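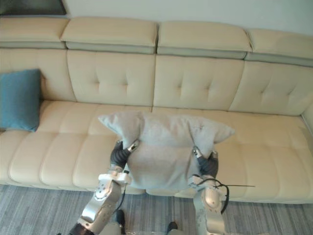 A cream-colored leather sofa and a light gray pillow.

How Is Leather Made?

Leather is used for shoes, belts, saddles, baseball gloves, car seats and sofas. It starts out as the skin of an animal. Most leather comes from cattle, and some comes from sheep, goats and pigs. The animals are usually raised for meat or milk, and the skins are sold separately.

The skin of a large animal such as a cow is called a hide. The skin of a small animal such as a goat is just called a skin.

Why skin has to be changed

A fresh hide does not last. Bacteria start to break it down within hours, the same way they spoil meat. If you dried the hide in the sun, it would stop rotting for a while, but it would turn as stiff as a board. If it got wet again, it would start to rot again.

Skin is made mostly of a protein called collagen. Collagen forms long, thin fibers that are tangled together, a bit like the fibers in a piece of felt. Tanning is the step that treats these fibers so they no longer rot easily. Once a hide has been tanned, it is leather.

Step 1: Salting

Workers spread salt over the hides soon after they are removed. Salt pulls water out of the skin, and bacteria need water to grow. Salted hides can be stacked and shipped a long way.

Step 2: Soaking and liming

At the tannery, the hides are soaked in water to wash out the salt and dirt. Then they go into a bath made with lime. This lime is a white powder that comes from limestone. It has nothing to do with the green fruit. The lime bath loosens the hair so that it comes off.

A machine with sharp blades scrapes off any fat and meat left on the inside. Long ago, people did this by hand with a curved knife, leaning over a wooden beam.

Step 3: Splitting

A cowhide is often too thick for the thing it will become, so it is sliced into layers. The top layer, where the hair used to grow, is called the grain. It is the strongest part and has tiny marks where the hairs were. The lower layer is called the split. Suede, which feels fuzzy, is often made from the split.

Step 4: Tanning

There are two main ways to tan a hide.

Vegetable tanning uses tannins, which are found in bark, leaves and some fruits. Tannins are also what makes strong tea feel dry in your mouth. The hides hang in pits or turn in drums with water and tannins for weeks, sometimes for months. The leather comes out brown and firm. It is good for belts and saddles.

Chrome tanning uses salts of a metal called chromium. It takes a day or so, and the leather comes out pale blue. Tanners call it "wet blue." It can be dyed many colors, and it is soft, so it is often used for furniture and clothing.

Step 5: Softening and coloring

Tanned leather is dyed, and oils are worked into it so the fibers can slide past each other. Then it is dried and stretched. Some leather gets a thin coat of color on top, and that coat helps keep out spills.

A visit to the Verel tannery

Wondimu Mamo works at a small tannery in Verel that makes vegetable-tanned leather for saddles. His shift begins at 6:30 in the morning, when he checks the pits. There are 8 of them. The first pit has the weakest mix and the last has the strongest, and each hide moves from one to the next.

"If you start in the strong pit, the outside tans too fast and the middle stays raw," he says.

To test a hide, he cuts a thin strip from the edge and looks at the color. It should be brown all the way through. The store room can hold up to 1,000 finished pieces, sorted by thickness. The smell of wet bark gets into everyone's clothes.

Is all leather real?

No. Some material that looks like leather is plastic on a cloth backing. It may be sold as faux leather or vegan leather. Real leather has a slightly uneven pattern, and a cut edge shows fibers. On faux leather, the pattern often repeats, and you may see threads of cloth at the edge.

Does making leather harm the environment?

It can. Tanneries use a lot of water, and the used water holds salt, lime and chemicals. It has to be cleaned before it goes back into a river. Many countries have laws about this, but the laws are not followed everywhere.

Words to know

Collagen: the protein that makes up most of the skin.
Grain: the top layer of a hide.
Hide: the skin of a large animal.
Tannery: a place where leather is made.
Tannin: a substance in plants that can turn skin into leather.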